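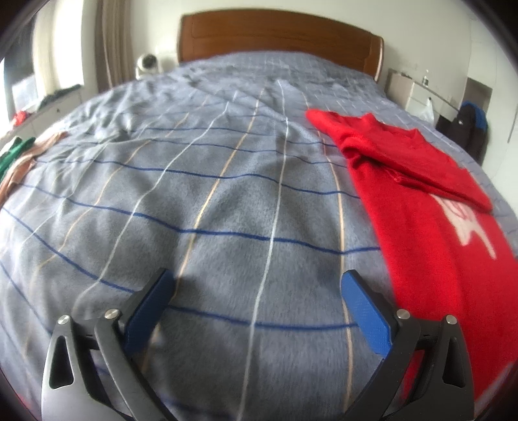
Plaid duvet, wooden headboard

Todholm: Rival Courts, board game, 2 players. Finished our third game 29th June. You play regents fighting over a boy king after the old duke dies. Great theme, slow start. Rulebook is 18 pages and teh siege rules are a mess - had to reread page 13 twice. Love the oath cards, break one and your generals start drifting off. Map is pretty but the river crossings are hard to read. Solo mode is weak, skip it. Still, best dynasty game from Grultora so far. 4 stars.

Awuor Bakilana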